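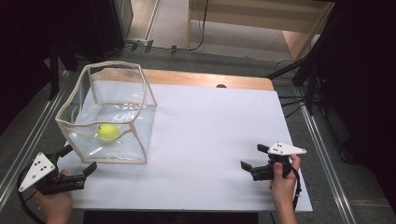
Gruruswood Shared Workshop — Automation Bench

Ticket: left gripper drops tracking during two-handed takes
Status: open, workaround in place
Hardware: Kütt handheld grippers, left and right, home-built
Software: Dondis logger, Dronosine pose solver

Problem: the left gripper's pose freezes partway through a take, then jumps when it comes back. Right side is fine. It happens most when both grippers come in low on the clear tote with the tennis ball. In May I logged 11 dropouts in one evening.

Tried so far:

Swapped the left and right cables. Fault stayed with the left unit, so the cable is good.

Reprinted the left marker plate and checked that it sits flat. No change.

Raised the solver timeout to 300 ms. The freezes got shorter but the jumps got worse. Put it back.

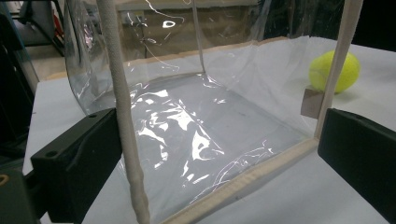

Went through the log again, take by take. Every dropout starts when the left gripper is tilted toward me. The plate mount on that side has play in it. I can rock it by hand, and the screws were already tight. The holes in the bracket have worn oval.

Shimmed the bracket with 2 washers and ran the tote task again at the same speed. Only 4 dropouts, all at the steepest tilt. Glare off the vinyl may still be part of it — I haven't tested with the overhead light off.

Next: print a new bracket with thicker walls and rerun with the default timeout. If anyone has the current Kütt bracket file, please attach it to this ticket. The one in the shared folder is the old hole spacing.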